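Cormac Kinsella has made soup and fruit drinks for his small lunch counter in Skellham for many years, and he still speaks about blenders with big respect. We met in January, before the counter opened, and he was already cutting.

"People put too much in the jar," he told me. "They fill it to the top and then they are angry with the machine."

His own rule is simple. He starts with a small heap at the bottom, near the blade, and he keeps the rest in a glass bowl at the side. On a busy day he makes over 80 portions, and he says the small start saves him time.

I asked him if glass bowls are not too heavy for such work. He laughed. "Heavy, yes. But I see what is inside, and the smell does not stay."

He bought his first blender together with his brother, and they shared it between 2 kitchens. It was not a happy arrangement, he says, because the lid was always in the other kitchen. Now he puts the lid flat on the table before he cuts anything, and a folded towel is also near.
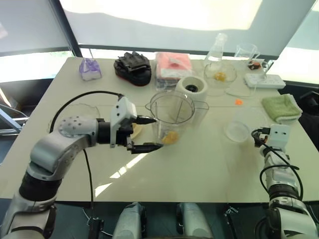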